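What the Plate Does to the Dinner

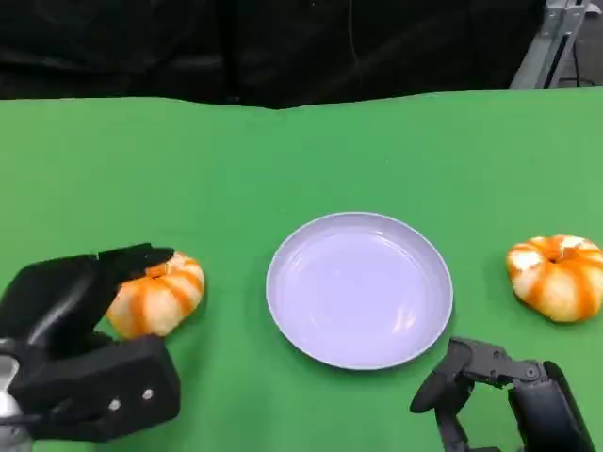
Photo: Plemstead Ceramics

The owner of Plemstead Ceramics has been making restaurant plates for 7 years. Before that she cooked for a living, and she still thinks about tableware from the kitchen side.

"Cooks stack them hot and drop them in the sink," she said. "If a plate can't take that, I don't care how it looks."

Her workshop is in Tillodwood, in a former feed store with two kilns at the back. Her first large order came from Hodžić, a restaurant down the street, which wanted 67 dinner plates before it opened. She delivered them in December, a month late.

"The first batch warped. I was drying them too fast and I didn't want to admit it. I threw most of them out and started over."

Restaurants ask her for white more than anything else. She used to argue with them about it and has stopped. White is easy to match when a piece breaks, she said, and it lets a cook change the menu without changing the dishes.

Rims are a different matter. "People want them very wide, and then they complain the plates don't fit on the table. I tell them to measure the table first."

A starter set costs $997 and the larger one $1497. She knows that is more than a small place can always spend. Some of her customers buy factory plates from Dasitz for lunch and keep hers for the evening.

"That's fine with me. The evening plates last longer that way."

She does not plan to add bowls this year. The second kiln needs new elements, and she wants that paid for first.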